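Home | Animals | Space | How Things Work | Games | For Teachers

How Things Work > Materials

What Is Plastic, and How Does It Get Its Shape?

By Suha Farah

Look at the things on your desk. The cap of your pen is probably plastic. So is your ruler, and so are the keys on a keyboard. They all started out as something with a very different shape.

Most plastic begins as little grains called pellets. A factory buys them by the sack. To turn pellets into a part, you have to make them soft, push them into a shape, and let them get hard again.

Molding

A mold is a hollow block of metal. The hollow inside has the shape of the part. A machine melts the pellets and squeezes the melted plastic into the mold. When it cools, the mold opens and the part drops out. Making the mold takes a long time and costs a lot of money — but after that, one mold can make 600 parts and then 600 more, all alike.

Printing

A 3D printer has no mold. It melts a thin string of plastic and draws with it, one layer on top of another. Mayu Aoki runs the printers at a small workshop called Neditz. A part as long as your hand can take her 6 hours. If you run a fingernail down the side, you may feel the layers as tiny ridges.

Why parts have odd shapes

Plastic parts often have slots, grooves and rails. A slot is an opening that another piece can fit into. A groove is a long, narrow dip. A rail is a long, thin strip, and it can help guide a piece to the right place. 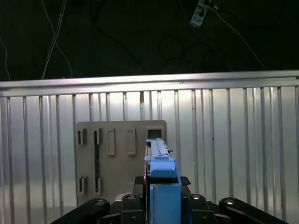 Photo: Neditz workshop

The blue part has a thick, blocky end and a long, slim rail with a paler groove along it. Near the middle of the rail a tiny dark screw or pin sticks out. Behind it stands a beige panel with rounded corners and a square opening.

Try it yourself: find an old plastic toy and look for a slot, a groove and a screw.

Tags: plastic, materials, making things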